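Gekov: datos abiertos de actividades y alojamiento en campings

LÉEME, versión 3

Gekov reúne fichas de actividades al aire libre que ofrecen campings y pequeños complejos vacacionales: piscinas, pistas de petanca, rutas a caballo, talleres infantiles, alquiler de bicicletas, tiro con arco. Cada ficha recoge qué se hace, para qué edades, en qué meses, si hay que reservar y si está incluido en el precio de la parcela. El conjunto empezó como una hoja de cálculo de Visitación Salcedo para el portal de reservas Vilbridge y se publica aparte desde la versión 2.

Contenido

El archivo principal es actividades.csv, con 800 fichas. Hay otro, establecimientos.csv, con los datos de cada camping: municipio, provincia o región, meses de apertura, tipos de parcela, si admite perros. Los dos se unen por la columna id_camping. El archivo tipos.csv contiene la lista cerrada de 21 tipos de actividad, con su nombre en español, italiano y alemán.

Los textos descriptivos están en el idioma en que los envió el camping. La columna idioma lo indica con dos letras. No hay traducciones automáticas. Las que figuran en la columna resumen_es las hizo Visitación o las revisó ella.

Columnas de actividades.csv

id_actividad: identificador estable entre versiones. Si una ficha se retira, el número no se reutiliza.
id_camping: enlace con establecimientos.csv.
tipo: uno de los valores de tipos.csv.
edad_min y edad_max: en años cumplidos. Vacío significa que el camping no puso límite, que no es lo mismo que «para todas las edades».
mes_inicio y mes_fin: en número. Una actividad que va de noviembre a febrero lleva 11 y 2, así que cuidado al filtrar.
reserva: si, no o recomendada (sin tilde en los tres casos).
incluida: si, no o parcial. «Parcial» se usa sobre todo cuando la pista es gratuita y el material se alquila.
descripcion: texto libre.
resumen_es: una o dos frases en español.

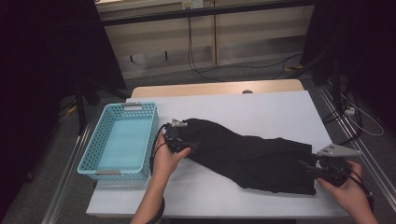
La codificación es UTF-8 y el separador es punto y coma. En la versión 2 era la coma, y daba problemas con las descripciones largas. Quien tenga scripts antiguos solo debe cambiar ese parámetro. Las comillas dobles dentro de un texto van duplicadas.

Cómo se recogieron los datos

Los campings rellenaron un formulario entre enero y abril. Faizal Lubis preparó el formulario y el programa que pasa las respuestas a CSV, llamado Dilus, que está en la carpeta herramientas. Reto Kofler se encargó de los establecimientos del Tirol y del lago de Garda, que en su mayoría contestaron por teléfono — de ahí que sus descripciones sean más cortas y que falten bastantes valores en edad_max.

Después de la carga se revisaron a mano las fichas con fechas imposibles, las duplicadas y las que mezclaban dos actividades en una. Lo más frecuente era «piscina y animación», que se separó siempre en dos fichas.

Limitaciones conocidas

Los precios no están. Se pidieron en la versión 1 y cambiaban tanto de una temporada a otra que se quitaron.

Los campings con página web propia y personal de oficina están mejor representados que los pequeños. Las zonas de interior tienen pocas fichas, y Portugal casi ninguna.

El tipo «taller infantil» es un cajón de sastre. Dentro hay cocina, cerámica, huerto y también guarderías de media mañana. Está previsto dividirlo, pero cambiará los identificadores de tipo y preferimos hacerlo de una sola vez.

La columna incluida refleja lo que declaró el establecimiento. En julio recibimos avisos de usuarios a los que se les cobró una actividad marcada como incluida. Esas fichas llevan el valor 1 en la columna dudosa hasta que el camping conteste.

Uso

Los datos sirven para buscadores, mapas, guías impresas y trabajos de clase. No conviene usarlos para comparar la calidad de los campings: una lista larga de actividades solo indica que alguien rellenó el formulario con paciencia.

Licencia y contacto

Los CSV se pueden copiar y modificar citando «Gekov» y el número de versión. Los textos de la columna descripcion siguen siendo de cada establecimiento; para reproducirlos enteros en una publicación comercial hay que pedirles permiso. El código de Dilus tiene su propia licencia, en el archivo LICENCIA de su carpeta.

Correcciones: abrir una incidencia con el id_actividad y el dato correcto, o escribir a Baltasar Escobar, que mantiene el repositorio. Los campings que quieran darse de alta deben usar el formulario. Las altas por correo se pierden.

Cambios en la versión 3

Separador punto y coma.
Nueva columna dudosa.
Nombres de tipo en alemán, revisados por Reto Kofler.
Corregidos los municipios con guion, que aparecían partidos en dos columnas (gracias a Eamon Cronin por el aviso).
Retiradas las fichas de establecimientos cerrados.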